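3.2 Table and garments

All folding was done on one light table made of two tops pushed together. Seam left as is -- thin cotton catches on it, heavier knits dont. Garments came from the Prolevham set (70 pieces, mostly shirts), washed once before use and never ironed. Start state is always crumpled. Finished pieces stay on the table, so the free area shrinks as a session goes on.
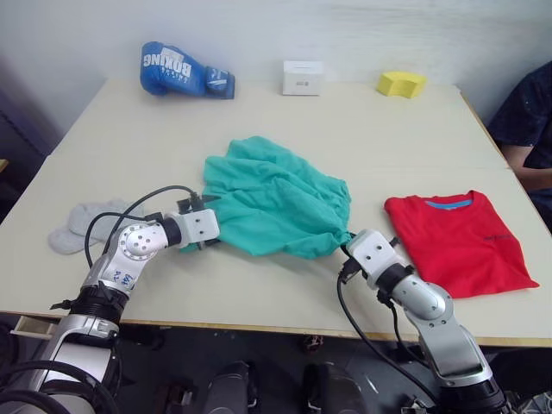
Figure 2. Teal-green garment, still bunched, held at the left edge and lower right corner. Folded red T-shirt to its right.

Corners first, then the long edges. Koubek scored the folds by eye, Rosser re-scored 200 of them in December and agreement was good except on collars. Collars that face the back of the table are easier to judge, we kept to that where posible. Small knit items were not scored.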